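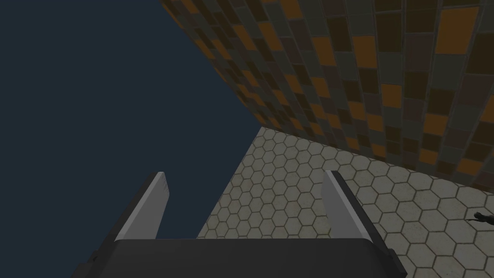 Ticket 782: Success rate collapses when the walls change colour
Project: Nallero (simulated grasping, wrist view)
Opened by: Eleni Hodžić
Opened: January 30, 2023
Priority: high, according to me
Status: closed, with grumbling

Summary

The policy trained on plain rooms does very well in plain rooms. Put it in a room with patterned tiles and it reaches confidently for places where there is nothing to pick up. The method section of our draft says the policy is "robust to changes in visual appearance". I wrote that sentence, so I have nobody to shout at.

Steps to reproduce

Load the Stoyanova checkpoint. Turn on random textures for floor and walls. Leave the lighting, object and start pose as they were. Run 17 episodes with the fixed seed list.

Expected: a small drop.
Got: 4 successes out of 17. With plain surfaces the same seeds give 17 out of 17, a number that should have made me suspicious weeks ago.

Log

Entry 1. Blamed the physics. Friction on the fingers was set correctly and contact looked sane. Apologised to the physics.

Entry 2. Blamed the wrist view. The mount offset in the config matches the one used in training. The image is tilted because the wrist is tilted, and it has always been like that. Moving on.

Entry 3. Swapped textures one surface at a time. Patterned floor with plain walls: fine. Hexagons do not bother it in the least. Plain floor with the multicoloured wall: back to 4. So it's the wall, and in particular the wall with orange squares scattered among the greys and browns.

Entry 4. Our target object in training was orange. In every single episode. I would like the record to show that I stared at this ticket for most of a day before typing that.

Entry 5. Checked properly before blaming the colour. Recoloured only the orange tiles to slate and left everything else in place, grout lines included. 17 out of 17. Then put the orange tiles back and made the target green. It went for the wall every time and ignored the target completely. What we have trained, at some expense, is an orange detector with an arm.

Entry 6. Looked at whether the edge of the floor matters too, as the room has no far side on some seeds and the view is half navy background. Masked the background to grey, then to noise. No change in the result. Leaving the rooms unfinished, then, as walling them in makes rendering slower and I am not in the mood.

Entry 7. Retrained with target colour drawn at random each episode, and wall and floor textures drawn separately from the same Zidlow texture pack. Same number of steps, same network. Patterned rooms, same seeds: 17 out of 17 on the first checkpoint. Did not believe it. Reran with 6 textures held out of training and got the same again. Slightly believe it.

Resolution

Target colour is now randomised by default. The old setting survives as a flag called fixed_colour, and it prints a warning that I may have worded rudely.

Still to do

Rewrite the robustness paragraph and move the wall test into the main results table, failures included. Rerun the Illex baseline on the recoloured targets before anyone says it beats us. It was trained on the same orange object, so I have a fair idea what it is going to do when it meets that wall.

Please don't reopen this ticket for the shadow flicker. That one has its own.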